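Packing by hand, from the lounge room: snack box firm Gustix shifts its sorting to grippers
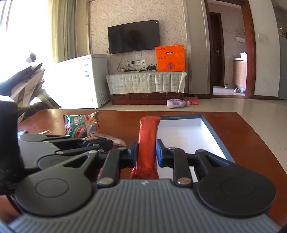
Saturday, June 28, 2025

When the snack box company Gustix told its packing staff in Omport that the sorting benches were going to be automated, there was, as you might expect, a fair bit of worried talk over the tea urn. The company packs assorted sweets and savouries into gift boxes and posts them all over the country, and for as long as it has been running the job has been done by people with quick fingers and a good memory for which packet goes in which slot. Most of them are still there, and they will still be there in July when the first automated bench is switched on, but their working days have begun to look rather different.

The bench itself is being built by Marchetti, the engineering firm across the river, and it has to be taught. That is where the packers come in. For part of each week they put down the cardboard and pick up a pair of grippers, one for each hand, and sort packets with those. The grippers record how each item is approached, pinched, lifted and let go, and the recordings are what the bench will learn from. Foil is the hard part, everyone agrees. It slides, it crinkles, it springs back when you least want it to, and a packet held too firmly at the wrong end comes out looking as if somebody has sat on it. The long thin ones are best taken upright between the finger pads and lowered into the tray from above, a knack that took the packers a good few goes to find and that they now pass on to each other with some pride.

A lot of this work is done at home. Gustix found early on that if all the recordings came from the same bright bench in the same bright room, the machine was apt to be thrown by anything else, so the packers were asked whether they would like to do some of their hours at their own tables, with whatever light came through the window and whatever happened to be standing in the background. A good many said yes straight away. For people who live out at Olau it saves the bus ride in and the bus ride back – no small thing in winter – and those with children have been able to fit a session in around the school run. The company supplies the grippers, the trays and a mixed bag of packets, and the hours are paid at the ordinary packing rate plus an allowance of $3 for each hour recorded.

So far the group has handed in 1392 recordings, and Marchetti has asked for 3000 before it will call the training finished. The pace has picked up nicely over the past month. Early sessions were slow and, by all accounts, hard on the wrists, and after some complaints the company set a limit of 2 hours at a stretch, with a proper break before anybody starts again. The packers asked for that in writing and they got it.

It would be wrong to say that everyone is easy in their minds. There is an obvious awkwardness in being asked to teach your own job to a machine, and it was put to management quite plainly at the staff meeting. Gustix has promised that no permanent position will go in the first year, and that the packers will move over to checking finished boxes, making up the special orders and looking after the bench when it gets itself in a muddle. Several have already put their names down for the maintenance course that Marchetti is running, which is free to them and held in paid time. Casual staff have been given no such promise, though, and the extra shifts they have always counted on before Christmas are still being talked over. The company says it will have an answer for them before the end of July.

Meanwhile the old benches carry on as they always have, and the two ways of working will run side by side until the new one has shown it can keep up. Family members who would like to see the new bench are welcome at the Omport site once it is running, and staff can leave their names at the front office – children too, provided they wear closed shoes and stay behind the yellow line.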